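Robotics for Technicians, Unit 4
Handout: Notes on the visit to Sallau

Read these notes before the follow-up session. The group visited the Sallau open day on Friday, June 3, 2022. Drita Begović ran the demonstration and took questions afterwards. If you missed the trip, these notes and the reading from Unit 3 will give you enough for the written task.

1. What the demonstration was for

Sallau tests arms and grippers for small workshops. Most of its customers want a machine to work equipment that was made for human hands: buttons, sliders, knobs and plugs. The open day showed how the staff check an arm on this kind of job before it goes out.

The arm works at a task board, a panel with several controls fixed to it. Ours had a slider with a numbered scale and a group of coloured push buttons. A button asks for a short push in one direction. A slider asks the arm to hold a small knob and keep to a straight line while it moves, so the two make a useful pair for teaching.
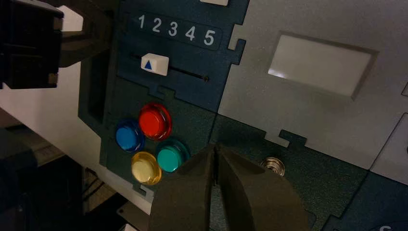 2. How a trial is run

Each trial starts from a written instruction, such as "move the slider to 4" or "press the red button". The operator reads it out, starts the arm and writes down the result. A trial is marked as a pass or a fail, with no half marks. If the slider stops between two numbers, the operator decides by the pointer on the knob.

Sallau had logged 1,966 trials on its boards by the day of our visit. The target is 2,000, after which the results go to Zupan, the firm that pays for the work. Of the trials already logged, 800 were slider tasks. Begović said these take longer to set up than the button tasks and fail more often.

3. Wrist view and room view

The arm carries a small camera near the gripper. A wrist view gives good detail of the part being worked on, but it moves whenever the arm moves. The same board can fill the view at one moment and take up only one side of it at the next. Numbers may be at a slant. Part of a control may be hidden by the fingers or lie outside the view.

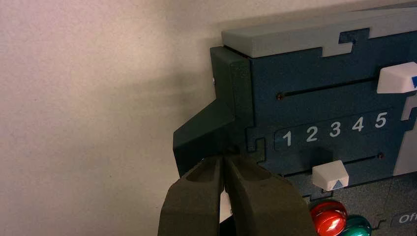 A program that looks for the slider must therefore cope with seeing only part of the board. It also has to tell one knob from another. The knobs on this board are white with a blue triangle, so colour alone will not do it. The track each knob sits in, and which way the triangle points, are better guides.

A fixed camera in the room sees the whole board but loses detail when the arm gets in the way. Sallau uses both.

4. Questions from the group

Maxine Goodwin asked whether the board is always put in the same place. It is moved between sets of trials, and the new position is not typed in. The arm has to find it.

Another question was about force. The operator sets a limit before each set, and the arm stops if it goes over. Stops of this kind are logged as fails.

5. Written task

Write 2 pages on one control you use at work or at home. Say what a gripper would need to hold or press, what a wrist camera would lose sight of, and how you would decide between a pass and a fail. Hand it in at the follow-up session.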